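Terkar Waffle Towel, Beige with Red Stripe

Item group: Kitchen and table linens
Sold by: Plumov

A general-purpose cloth towel with a waffle-like check and a band of red and pinkish stripes. It works for drying dishes, wiping down tables and covering bread or trays.

Details
Color: beige, striped band in red and pink
Fiber: 100% cotton
Length: 610 mm
Label: small white tag at the side
Hanging loop: no
Sold in packs of 3

Care
Wash before first use. Machine wash warm with similar colors, tumble dry low. Skip fabric softener, as it leaves a coating and the towel takes up less water. Expect some shrinkage in the first wash. Iron only if you want it flat for the table.

Storage
Fold lengthwise first, then in half until you have a block. Folded this way it stands fairly tall, so allow for that if your shelves are close together. Stacks of the thinner Miranda towel take up less height.

Ordering
Packs ship from stock. Orders of up to 1000 packs go out in one delivery; for more than that, please ask for a date. The striped band may vary a little in shade between batches. If you need an exact match to towels you already have, send the batch number with your order.

Also in this range: Ollix dishcloth, Miranda glass towel.
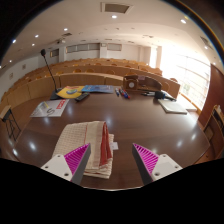
Wouter Hermans
Do these come in single packs too? I bought the set in January and only need one more. The stripes have held their color so far, but mine did come out of the first wash a bit shorter.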